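# What I Got Out of the Zekomard Open Day

Project report, automation elective, March

So our class got to go to the open day at Zekomard, over in Teldale, and I volunteered to write up the paper handling demo for our group since I was the one who kept going back to it. (I missed the free sandwiches because of this. Worth it!) Our semester project is a page turner for old sheet music, so anything that grabs paper without wrecking it is pretty much our whole life right now.

The open day ran from 10 in the morning and they let people in by groups. Ours was squeezed in between a high school and what looked like somebody's entire family reunion, and the hall was loud, so some of my notes are just half words with arrows. There were 5 stations. I'll skip the welding one because you could only watch it through a curtain, and the Jollovix sorting line gets its own report from the other half of our team.

The paper station was my favorite by a mile. The job sounds like nothing: pick up a folded sheet, move it, put it down again. But paper is mean! A box stays a box when you squeeze it, and a sheet bends away from you, or springs back, or slides, and its shape changes every time you touch it. The guide told us they had logged 283 tries with folded sheets before the open day and were still changing how the arm comes in. I asked how many of those were good ones and got a laugh and a "fewer than we'd like," which made me feel a lot better about our own prototype.

What I noticed up close was how thin the fingers are compared to the rest of the gripper. The yellow part is chunky, with square pockets all over it, and then you get these two skinny black fingers that do the close-up work. Our version has wide flat pads, and I'm starting to think that's why we keep pushing the page along the stand when we want to get under it.

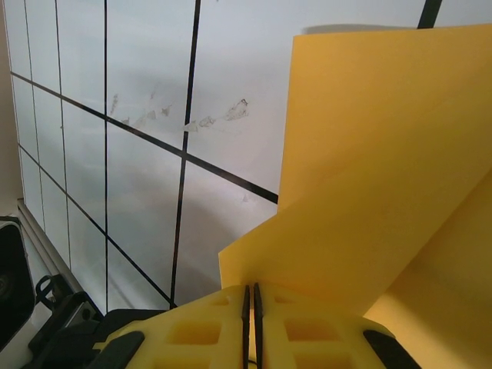

Tran thought I was giving the fingers too much credit, and said on the bus home that the angle matters more, that you could put our fat pads on a better wrist and get most of the way there. We argued about it until our stop. I still like my theory, but it's a fair point, and our wrist only tilts one way, so we can't even test it yet.

The other thing I want to steal is the camera down by the gripper. Ours is up on a pole over the music stand, and as soon as the arm reaches in, it blocks the page. With a view from down there you get the fingertips and the paper together. I asked if the bends in the sheet confuse it, and the guide said shading on the folds can be a pain, because one color of paper can look like two. We've had the same trouble with cream pages under the desk lamp.

Changes I'd like us to make:

- Print 2 sets of narrow fingers and try them against the flat pads
- Move the camera to the wrist, even if the cable is ugly for now
- Practice on folded card first, then go to real pages
- Write down every failed grab, including the embarrassing ones

We have 3 weeks until the next check-in, so I'd start with the fingers, which only need the small printer. The camera mount can wait until we get the longer cable.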